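The Sock Drawer and Other Soft Goods

Gallery - last updated August 27, 2024

We moved into the flat on Varnham Street in January with more than 500 items of clothing between the two of us, a figure I know because I made a spreadsheet during an evening when I should have been packing. Seven months on, the clothes have homes. Some of the homes are even closed. What follows is the laundry and wardrobe part of the house album, in the order I got around to it. The kitchen has its own page and the hall closet is still under negotiation.

The bedroom came first. We bought the tall Varer unit, five drawers, and gave it a wall to itself. Socks went in the top one, on the theory that you want them early in the day and in the dark. T-shirts are rolled, because I read that they should be, and they stay rolled until someone wants the one at the back.

Black things turned out to be their own category. I own a great many of them and they are all different, or so I maintain at the store. Under a bedroom bulb they are one garment. My rule now is to sort them by feel: ribbed on the left, smooth on the right, anything fuzzy straight back to the wash with its own kind.

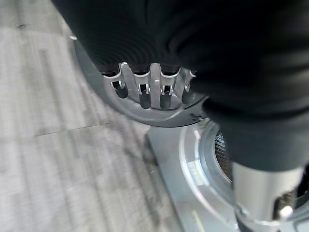 Black ribbed fabric, a little wrinkled, with the ridges running in curves.

Parri wrote in to say that ribbed knits should never go on hangers at all, that they grow at the shoulders until they fit a coat rack better than a person, and that folding them in thirds on a flat surface is the only decent way to live. Parri has a point. I had two on hangers at the time, and both now have small shoulder horns that no amount of steam will shift.

So the ribbed pile gets folded. Lay it face down, sleeves in, sides in, then up from the hem. If it comes out as a rectangle, good. If it comes out as a parcel, put it at the bottom of the stack and press on it.

The Clevgate baskets under the bed hold winter stuff until it's needed. They were sold as stackable and they do stack, once, if you don't breathe near them. I've labeled the lids with masking tape: scarves, thick socks, and one that just says "decide."

The spreadsheet is down to 168 rows on my side. I'm not allowed to publish the other side.

Next to go up: the ironing board, if I can find where we put it.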